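Replacing the backup drive, part two

The old NAS lasted seven years, which is more than I expected from a Drimance unit bought on clearance. In June it began dropping one disk out of the mirror every few nights. The disk passed its extended test each time, so I swapped the cable, then the bay, and the fault stayed with the controller. I stopped there.

The replacement is a four-bay Bruretix. Setup was dull in the way I want setup to be. I put in two 8 TB disks, mirrored, and left the other bays free. The initial copy over the wired network came to 965 GB of files worth keeping. Everything else was old installers and three separate copies of the same music folder.

Most of the effort went into deciding what to name things. The old share had grown by accretion – "misc", "misc2", "from laptop" – and no backup tool fixes that. I now have one top-level folder per year and one per long-running project, with dates written year first so they sort. 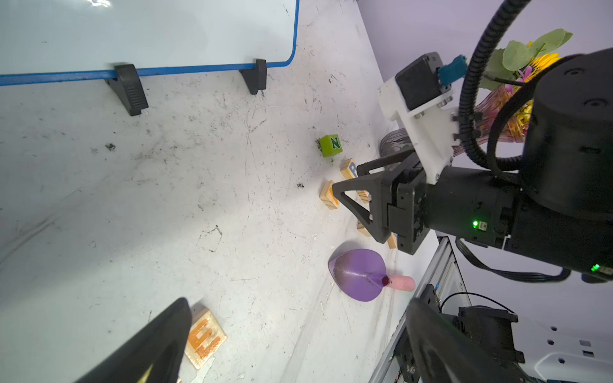

Blocks on the table, N and R showing.

Snapshots run hourly and are kept for a week. A nightly job sends changed files to a second box, a small Lockyer machine at my sister's house in Wukcombe. Her upload speed is poor but her download is fine, and the traffic goes the right way for me. A restore would be slow. I would drive over and collect the disk.

I tested a restore at 4 a.m. during a bout of insomnia. One folder came back with the wrong permissions because I had left out a flag in the sync script. That is fixed, and the script is now in version control with the rest.

Still to do: the alert emails go to spam, and the fan is louder than the old one at idle.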